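Isberg Clear Storage Box, large, with dividers
By Huia Wihongi
June

I've been using the Isberg for long enough now that I bought a second one, so it gets a proper page. It's a large frosted storage box with compartments inside, made for all the small stuff that drifts around a craft table or a bathroom cupboard: glue, paint, tubes of this and that, brushes, caps that have lost their bottles. I keep paint supplies in one and first aid in the other, and I love them both.

The plastic is milky instead of glass-clear. I wasn't sure about that when I ordered, but it has won me over completely. You can tell a red label from a blue one through the wall and go straight to the thing you want, and yet a shelf full of these looks calm, even when the insides are a mess (mine usually are). It also hides fine scratches much better than the old Lorow box I had before, which looked tired after one summer.

Inside, thin straight walls split the space into rectangular sections. They run in line with the box, so brushes and rods can lie along them and small bottles drop into the pockets. Tip the whole thing up and you get a good look at how much room there is.

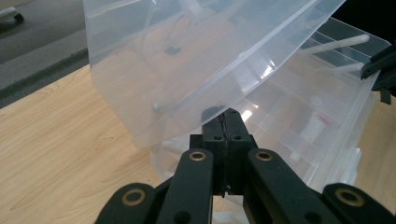
What fits

More than I expected! In the paint box I have acrylic tubes, two kinds of glue, a stack of palette knives and a bag of sponges, with a pocket left over for whatever turns up under the couch. The first aid one takes bandages, tape, tweezers, creams and a thermometer in its case. Tall spray bottles have to lie down, and I wouldn't do that with anything that leaks.

Loose beads are the one thing I'd keep out of it, or at least put in little jars first. The dividers are fine for bottles and tubes, but very tiny things will travel if you carry the box on its side. I found that out on the stairs with a packet of 200 seed beads and was still picking them out of the carpet a week later.

Carrying and cleaning

The walls are curved and the corners nicely rounded, so it sits well against your hip when you're moving it from room to room. Full of paint it gets heavy, and I use both hands. Empty, it weighs 558 grams on my kitchen scale.

For cleaning I take everything out, wipe it with warm soapy water and let it dry upside down on a towel. Dried acrylic peels off in one satisfying sheet if you leave it soaking for 20 minutes first. Permanent marker is another story, so put your labels on tape. I haven't tried the dishwasher and don't plan to.

Where it lives

Mine slide onto the second shelf of an Owino unit with a bit of room above, enough to get a hand in. Measure your shelf before you order, and remember that you'll want space to lift the box out at an angle. I've had the first one for around 7 months and it still looks good on the shelf.

The shop in Vundport keeps them next to the kitchen bins, which is an odd spot, so ask if you don't see them. They sell single boxes as well as pairs, and I'd start with one and see what you end up putting in it.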